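Zweiarm-Set von Jikov: lohnt sich das für Wäsche?
Erstellt von Zaid Atallah, 27. Januar 2023

kabelbinder_karl
Seit drei Wochen läuft bei mir das Zweiarm-Set von Jikov, Listenpreis 3.000 Euro, dazu das Textilpaket »Kido« für weitere 324. Der Prospekt verspricht »sortiert Kleidung wie von Hand«. Von wessen Hand, steht da nicht. Der Aufbau auf der Profilschiene ging flott, die Kabelführung hat mich einen Sonntag gekostet. 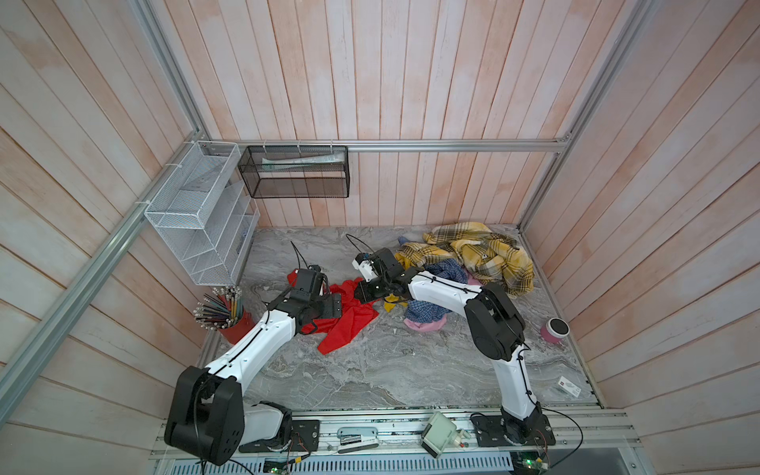 Erster Eindruck nach 17 Durchläufen
Rotes Tuch: geht. Kariertes Hemd: geht, wenn es will. Decke: reden wir später drüber. Die Arme kommen sich erstaunlich selten ins Gehege, und die Software ist besser als ihr Handbuch, das offenbar selbst einmal durch die Wäsche ging.

prallier_fan
Für das Geld hätte ich den Prallier genommen. Ein Arm, aber einer, der weiß, was er tut. Zwei Arme heißt doch bloß zweimal kalibrieren.

kabelbinder_karl
Zweimal kalibrieren stimmt. Aber zieh mal mit einem Arm ein Tuch glatt. Bei mir arbeitet links am roten Stoff und rechts am gelben.

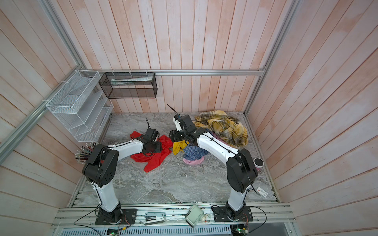

Das Kalibrieren dauert übrigens pro Arm eine Kaffeelänge, und die Werte halten bis zum nächsten Neustart. Also bis zum nächsten Update. Also bis Donnerstag.

moni_m4
Taugen die Handgelenkkameras was? Bei Calimlim waren die im April noch Aufpreis, und man sah damit vor allem Calimlim-Preise.

kabelbinder_karl
Sind dabei. Auf Abstand ordentlich, man erkennt sogar die Maserung vom Boden und jeden weißen Krümel darauf. 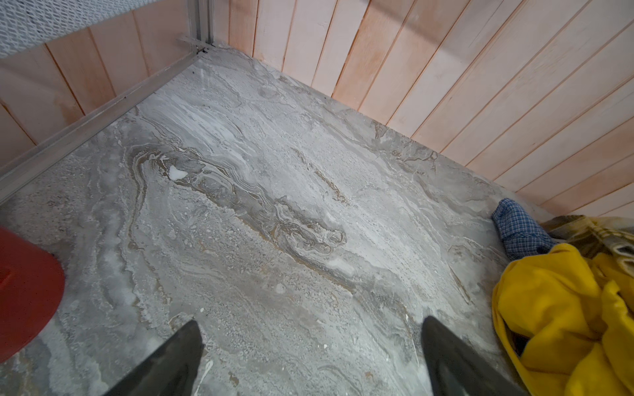

Die Finger sind mir für dünne Stoffe etwas zu spitz, da würde ich breitere Aufsätze nehmen. Kosten 50 Euro das Paar, versteht sich.

prallier_fan
Und aus der Nähe?

kabelbinder_karl
Matsch. Sobald es ins Fleece geht und sich was bewegt, kannst du das Etikett sehen, aber nicht lesen.

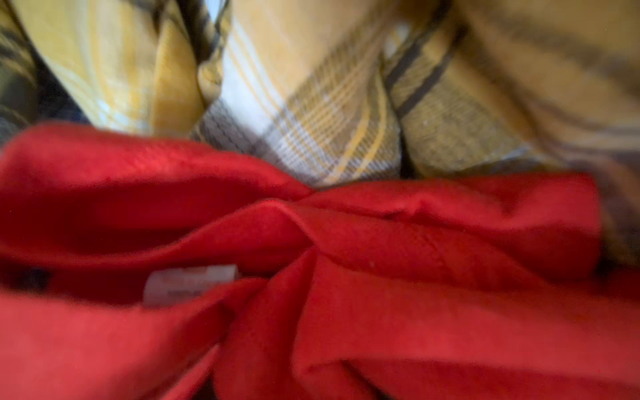
Wer die Waschtemperatur automatisch auslesen will, muss also woanders kaufen oder selbst hinschauen.

moni_m4
Selbst hinschauen habe ich schon. War gratis.

prallier_fan
Ich bleibe dabei: überteuert. Sag Bescheid, wenn er die Decke faltet.

Kontakt | © Forum Heimautomation | Nach oben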